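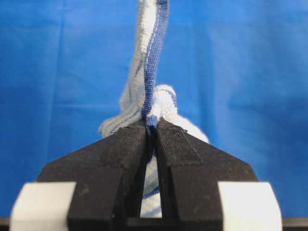
LINEN AND TOWEL INSPECTION – CHECKLIST WITH COMMENTS
Site: Pilham guest block, laundry and linen store
Scope: terry towels, bath mats, shelving, dryer area
Round: March
Form: Bosby 3,019

Marks used: OK / Action / N/A. A comment is required for every Action. Initial each section before moving to the next.

1. Towels, white with blue stripe

1.1 Loops intact, no pulls longer than a fingertip – OK
1.2 Hems closed on all four sides – Action
Comment: Open stitching at one corner on several bath towels from the lower shelf. Set aside for mending. Do not trim the loose thread flush, as the seam runs further.
1.3 Stripe color even, no bleed into the white – OK
Comment: Slight fading on the older stock. Acceptable for guest use.
1.4 Free of stains, rust marks and scorch – Action
Comment: Two hand towels with brown marks near the hem. Rewash once. If the marks remain, cut down for cleaning cloths and strike from the count.
1.5 Lint level after drying – OK
1.6 Hanging loop present and firm when pulled by hand – OK
Comment: The Deng replacement batch has no loops. Mark N/A for those.

2. Bath mats

2.1 Lies flat, no curled corners – OK
2.2 Backing not cracked or shedding – Action
Comment: Backing is coming away on the mat from the ground floor shower room. Slip hazard. Removed from use at the time of inspection, replacement requested from Sondville.
2.3 Stored separately from towels – OK

3. Shelving and storage

3.1 Shelves fixed to wall, no movement under load – OK
3.2 Bottom shelf at least 300 mm above floor – OK
3.3 Stacks no higher than 40 cm – Action
Comment: Bath towel stack over the limit and leaning toward the aisle. Split across two shelves during the round. Fold edge to face out, stripe at the front.
3.4 Nothing stored against the heating pipe – OK
3.5 Clean and used linen kept apart – OK
Comment: Used bags were on the correct side of the room, but one was left untied.

4. Dryer area

4.1 Lint screen cleared before each load – Action
Comment: Screen nearly full at 7:15 a.m., before the first load. Previous shift log not signed for this item. Cleared and checked for tears – none found.
4.2 Exhaust duct connected, no kinks – OK
4.3 Floor dry and clear of hoses – OK
4.4 Cool-down completed before unloading – OK
Comment: Warm towels must not be stacked or bagged. Spread them on the folding table until cool to the touch through the full thickness.
4.5 Extinguisher in place, access clear – OK
4.6 Load limit posted and readable – Action
Comment: Label worn. The limit for this machine is 40 lb dry weight. New label to be fitted beside the door, at eye level.

5. Open items

1.2 mending, 1.4 rewash, 2.2 replacement mat, 4.1 shift log, 4.6 label. Item 3.3 closed on the spot.
Check 3.3 again at the next round, after the delivery has been put away.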